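Minutes of the Equipment Evaluation Meeting
Tuesday, May 14, 2019, 1:30 pm, upstairs meeting room

Present: representatives of the packing line, maintenance, purchasing and safety. Apologies from the night shift lead.

1. Minutes of the previous meeting
Accepted with one correction. Under item 4, "monthly service fee" should read "monthly licence fee". The service fee is a separate line on the Fornex quotation.

2. Matters arising
Maintenance reported that the compressed air survey is complete and has no bearing on the present evaluation, as the kit is fully electric. Item closed.

Purchasing obtained a second copy of the Marinho quotation with the freight charge shown. Freight is to be paid by the buyer under both offers.

3. Two-arm packing kit, trial report
The kit on trial is the Gato bench package, offered through Fornex. It consists of two arms, two multi-finger hands, a control cabinet and the Fonau teaching software. The trial period is 29 days, of which 7 remained at the date of the meeting.

The trial task is the transfer of small bottles from the tabletop to a plastic tray. Items differ in size, label and cap, and are laid out by the operator before each run. Either hand may pick, and the software decides which one goes first. The meeting agreed at the start of the trial that items would not be placed in fixtures, given that the present manual bench does not use them.

Packing line reported 135 runs logged to date. A run is logged as complete only when every item is in the tray and both arms have returned to the rest position. Runs stopped by the operator are logged separately and are not to be merged with faults, as was done in the first week. 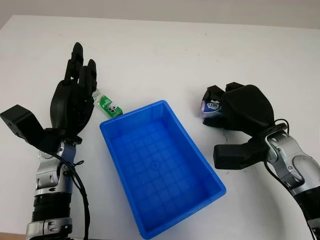
The main finding concerns items lying on their side close to the tray rim. The approach path for these is slower, and on several runs the fingers touched the rim before closing. Fornex has advised that the approach height can be set per tray type in the Fonau software. Packing line asked whether the setting survives a restart. It does not in the version supplied, and has to be entered again at the start of each shift. Purchasing to ask whether this is corrected in the next release.

Grip force was discussed. The default setting held all of the rigid bottles in the test set but left marks on two of the soft-walled ones. A lower setting removed the marks and increased the number of drops. Packing line prefers the lower setting and a slower lift. Maintenance noted that the slower lift adds to cycle time and that the quotation gives cycle time at the default setting only. Figures at the lower setting are to be taken before the kit goes back.

4. Maintenance and cabling
Cable routing at the wrists remains a concern. The manual allows a free loop at this joint, with a minimum bend radius, but gives no inspection interval. Maintenance proposed a weekly visual check and a log sheet kept at the bench. Agreed.

Replacement fingers are sold as complete sets per hand. Single finger modules are not listed in the price book. Purchasing to ask for a price on single modules and for the normal delivery time to the site.

5. Safety
The temporary risk assessment covers trial use only, with a trained operator at the stop button. It does not cover unattended running. A permanent installation would need a guarding review, and the floor marking around the bench would have to be redone. Safety to supply a cost for both.

6. Comparison with Marinho offer
The Marinho unit is a single arm with a two-jaw gripper. It is cheaper and has a shorter parts list. It would need a change of gripper for the smallest bottles, and the change is manual. The meeting did not favour one offer over the other at this stage. Purchasing asked that the two be compared on the same test set, and Marinho has offered a demonstration at its own premises in June.

7. Actions
Packing line: cycle time and drop count at lower grip force, before end of trial.
Maintenance: wrist cable log sheet, to start this week.
Purchasing: questions to Fornex on saved settings and single finger modules; confirm Marinho demonstration.
Safety: cost of guarding review and floor marking.

8. Next meeting
To be held after the Marinho demonstration. Purchasing to circulate a date.

Meeting closed at 2:40 pm.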